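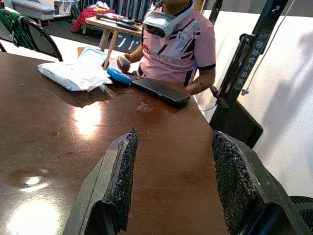
I have changed my mind about robots at work twice now, and the second time I changed it all the way. A year ago I thought automation was something that arrived in a building and took a chair away from somebody. I now think it can be one of the better things that happens to a workplace, provided the people who were there first get to be the ones who teach it. And I would like more of us to say so out loud, because the gloomy version gets plenty of airtime already.

My own workplace is Fikham, a small company that handles returns and lost property for hotels and bus lines. If you left your keys in a hotel room on Sunday, there's a fair chance they came across one of our tables by the middle of the week. Phones, cables, key rings, cards, little plastic bits that clearly belong to something. All of it has to be picked up, looked at, wiped if it needs wiping, matched to a claim and put in the right place. For most of the years I've been there, a good clerk did that for 8 hours and went home with sore thumbs.

The two-armed setup we call Gamar came in July, and I'll admit I sulked. What I had pictured was a machine that already knew the job. What we got was a machine that knew nothing whatsoever and needed us badly! Somebody has to sit down with it, with controllers in hand and a headset within reach, and show it how a person goes after a flat phone on a shiny tabletop. Then again with the phone at a different angle. Then with a bunch of keys, which is a horrible thing to pick up if you have only two fingers on each hand and no fingernails.

I had never once thought about how I pick up keys. Have you? I go for the biggest one, or the tag if there is one, and let the rest dangle. Areeba Butt, who has been on the sorting tables longer than any of us, goes for the ring itself and gives it a small turn. We argued about it over lunch for most of a week. These were conversations about our own skill, in detail, with people disagreeing and demonstrating on the lunch table with their own house keys, and in all my time at Fikham I can't remember one like it before. The work had always been described as "sorting." It's a lot more than sorting, and it took a pair of clumsy grippers to make us notice.

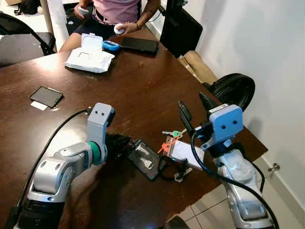

That is the part I get excited about. Teaching turns a job inside out. Naveed Khattak used to be the quiet man at the far table, quick and accurate and more or less invisible to the office upstairs. Coiled cables were his specialty, because he could tell from the way one lay whether it would come up clean or drag half the table with it. Now the engineers ask him to come over before they change anything, and they write down what he tells them. He got a raise out of it too, which matters more than the respect does, and I don't think he'd mind me putting it in that order.

I know the objection. We are teaching our replacements, the argument goes, and being cheerful about it is foolish. My friend Kausar Bangash, who works in a parcel warehouse, put it to me more sharply than that, and I didn't have a good answer on the night. Her company brought in machines with no discussion at all. People found out from the new floor markings. I believe every word of it, and I think she's right to be angry.

But look at what went wrong there. The machines were the same sort of thing as ours. The difference was in who was asked, and when, and what was written down. At Fikham we had 12 months of guaranteed hours in writing before the first arm was bolted on. Teaching shifts are paid at a higher rate. Anyone can go back to the regular tables if they hate it, and two people have, with no hard feelings. None of that came from generosity, by the way - we asked, we kept asking, and Shazia Chaudhry in particular asked so politely and so often that I think management signed to get their afternoons back.

So my advice to anyone whose employer has started using the word "automation" in meetings is to get in early and be curious. Ask to sit at the machine. Ask who owns the hours of recorded handwork, and whether the people in it are paid for it as skilled labor. Ask what happens in the second year, which is the question we're working on now and haven't settled.

Gamar, meanwhile, is still bad at keys. Cards are coming along. It can get a phone off the table nicely when the phone is near the middle, and last week I watched it do the small turn with a key ring - Areeba's turn, no question about it - and the whole room cheered, including me, who still says you should go for the biggest key.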